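Progress report 2: Brollon setting and character bible

Oct 4, 2018
By Meinir Yorath
2 min read

The reporting period covers September. Work concentrated on the character histories for the northern half of Brollon and on the family tree of the Eynon household, which had to be settled before the second story arc could be outlined.

Seven character entries are now complete. Each has a fixed birthplace, a list of known relatives, a speech note and a short account of where the character stands when the first arc opens. Entries are held to 400 words. Two ran over and were cut, with the removed material kept in the notes for later use.

The entry for Imo took longest. In the original outline she was the elder Eynon child and heir to the ferry rights at Protgate. The first arc, as written, has her learning to read the river charts from a brother who must be older than she is. The outline has been changed to match the story. Imo is now the younger child, the ferry rights pass to the brother, and her reason for leaving home is the debt attached to the boats. 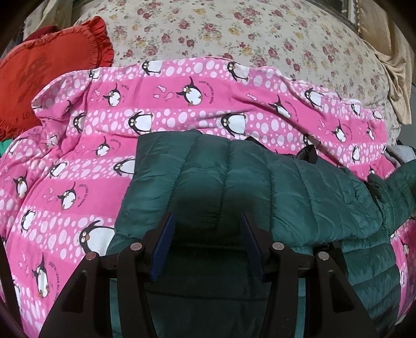

This change affects the Protgate chapters in a few places. The harbour court hearing no longer needs Imo as a witness, so her lines have gone to the ferry clerk. The letter in the closing chapter has been redrafted, as it referred to an inheritance she does not now have. The timeline has been corrected throughout.

The magic rules are unchanged from the last report. One point remains open: whether a binding made on water still holds when the river freezes. The draft contains both answers. I propose that it holds until the thaw – this supports the winter scenes and leaves the Eynon plot intact – but would like agreement before revising.

The place-name list is behind schedule. Protgate and the river villages are done. The hill settlements have working names only, and several are too close to one another in sound.

Spending is within the grant. The 1000 words of sample text requested for the reading group have been sent, and comments will be dealt with in the next period.

Next period: hill settlement names, remaining Eynon cousins, outline of the second arc.

7 shares
2 comments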